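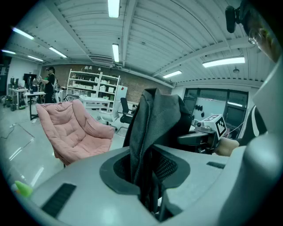

Fig. 2. Dark mesh fabric, bunched upright. Ceiling lights behind.

Week 2 – handling and folding soft goods
S. Tudose, October 12, 2018

Mesh first, plain weave next week. Read Faria ch. on open weaves before lab.

Terms: hand, drape, recovery. Know all of them for the quiz.

Crumpled vs folded – a crumple has no repeatable crease lines, a fold does. Mesh can stand up on its own if bunched tight enough, see fig. Fine weave and perforated panel behave diffrently, so note which one you are holding.

Lab: pick up by one point, let hang, lay flat, fold in half, half again. Swap with partner. Write down were it slips.

Swatches are 200 mm square, Jondby bin, 29 in the set. Put them back flat pls.

Sheets due Monday, my box.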